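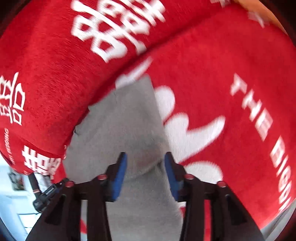 kervadec29
Marcela Baláž dit de changer les patins par paire, toujours, même quand il n'y en a qu'un qui est mort. Moi je ne le fais plus depuis longtemps et mes pinces ferment droit. Tu as regardé l'état du droit avant de commander ?

Tomtom_atelier
Oui, regardé, tâté, gratté à l'ongle. Je remets le contexte pour ceux qui arrivent : pince à main à deux doigts parallèles, patins bleus, on s'en sert pour tout ce qui est textile (chaussettes, housses, nappes, bouts de tissu imprimé, bref du mou). Sur du rigide, aucun souci, je peux serrer un tasseau toute la journée. Sur de la maille grise bien pelucheuse, je perds la prise une fois sur deux dès que je lève un peu vite. Ça a commencé en juin. J'ai nettoyé, j'ai resserré, rien n'y fait. Donc je me demande si c'est le patin, l'alignement, ou moi.

mlle_cardan
Nettoyé avec quoi ?

Tomtom_atelier
Alcool isopropylique, chiffon microfibre. Pourquoi, fallait pas ?

mlle_cardan
Ça dépend du patin. Sur nos silicones ça passe très bien, sur le polyuréthane à la longue ça m'a donné une surface toute lisse, presque vitrifiée. Chez Stusten (on a une cellule de tri de linge là-bas, deux postes) on est passés à l'eau tiède avec une goutte de liquide vaisselle, rinçage, séchage à l'air, et on ne touche plus à la pince pendant 25 minutes. Les patins tiennent bien plus longtemps. Et surtout la peluche s'en va, parce que c'est ça ton ennemi : la bourre qui se dépose en film, tu ne la vois pas, et ton patin ne touche plus le tissu, il touche de la bourre.

kervadec29
D'accord sur la bourre, pas d'accord sur l'alcool. J'en mets depuis des années sur les patins Gralon et je n'ai jamais rien vu se lisser. À mon avis c'est l'usure des bords. Quand les arêtes s'arrondissent, tu perds l'attaque, le doigt glisse sur la maille au lieu de mordre dedans. Passe ton ongle sur le bord d'un neuf puis du tien, tu vas comprendre.

Tomtom_atelier
Alors justement, les bords sont un peu arrondis, oui, des deux côtés. Mais je ne sais pas s'ils étaient comme ça au départ !! J'ai récupéré la pince déjà montée et je n'ai pas de neuf pour comparer.

zebulon_cnc
Avant de racheter quoi que ce soit, fais le test de la feuille. Une bande de papier à cigarette, tu fermes dessus doucement, tu tires. En haut des patins, au milieu, en bas. Si ça retient en bas et que ça file en haut, tes doigts s'ouvrent en V et tu pourras mettre tous les patins du monde, ça glissera pareil. Le tissu se prend avec le bout des doigts, donc c'est le haut qui compte.

Tomtom_atelier
Fait à l'instant. En bas ça tient, au milieu ça tient, au bout je tire et ça vient tout seul. Bon. Je crois que j'ai ma réponse, non ?

zebulon_cnc
Tu en as une moitié. Démonte les patins, referme à nu et recommence. Si le jour est toujours là, c'est le guidage. S'il disparaît, c'est la colle ou l'épaisseur des patins.

kervadec29
Ou alors c'est juste qu'il serre trop fort. Ça fléchit, des doigts en plastique. Tu forces, les bases se touchent, les bouts s'écartent. Moi sur de la chaussette je serre à peine.

mlle_cardan
Ah non, là je ne te suis pas du tout. À peine serrer sur de la maille, tu pinces une boucle et tu tires un fil. On a bousillé un carton entier de housses Arruda avec ce genre de réglage. Il faut prendre une vraie épaisseur, descendre un poil plus bas que ce qu'on croit, fermer, et seulement après lever.

kervadec29
Chacun son tissu. Je ne fais pas de housses.

Tomtom_atelier
Ne vous fâchez pas :) J'ai démonté. À nu les doigts ferment bien plat, le papier tient jusqu'en haut. Par contre sous le patin gauche il y avait un bourrelet de vieille colle, côté base, bien dur. Je l'ai enlevé à la spatule plastique. Donc c'était bien une histoire de collage, au moins en partie. Question suivante : je recolle avec quoi ? J'ai du double face Wimov et de la cyano.

zebulon_cnc
Double face. La cyano tu vas la maudire au prochain changement.

mlle_cardan
Double face aussi, mais dégraisse le support, ponce au 300 très léger et laisse sous serrage une nuit. Le nôtre est contrôlé toutes les 1 000 prises, feuille de papier comprise, et noté sur une fiche scotchée au poste.

kervadec29
Cyano pour moi, une goutte au milieu et c'est tout. Et un seul patin à la fois si l'autre est bon, je maintiens.

Tomtom_atelier
Je pars sur le double face et je change les deux, désolé kervadec, le droit a les bords trop fatigués. Commande passée. En attendant j'ai remis les anciens, juste nettoyés à l'eau savonneuse, et le papier accroche déjà un peu mieux au bout. Je repasse ici quand les neufs sont montés.

zebulon_cnc
Mesure l'épaisseur des neufs avant de coller. J'en ai déjà reçu 2 dans le même sachet qui n'avaient pas la même.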